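Teaching by Hand at the Tritstead Laboratory

The Tritstead laboratory has spent the past year recording household tasks for the Zikard control system. Its program lead spoke with us on 04/03/2018.

"We began with remote control, and it was slow," the lead said. "An operator needed 27 hours of practice before the recordings were of any use." The laboratory now prefers hand-held grippers for most tasks - a person holds the tool and performs the work directly. In May the archive stood at 700 recordings. It has since reached 1,280.

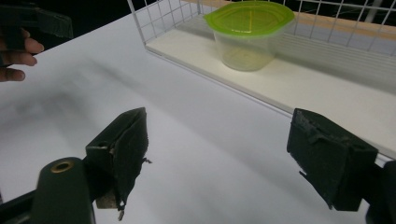
How does the laboratory decide that a recording is good enough to keep? "A reviewer watches each one from start to finish, and any recording in which the grip is lost is set aside," the lead said.

Remote control has kept its place in work near heat or blades. The lead expects the archive to reach 3,000 recordings before training begins again.

Comments (3)

skaller_fan: Are the rejected recordings deleted, or are they stored somewhere?

Kwiatkowski Tools: We found the same with remote control. Our operators tired very quickly.

benchtop: Please publish the review rules.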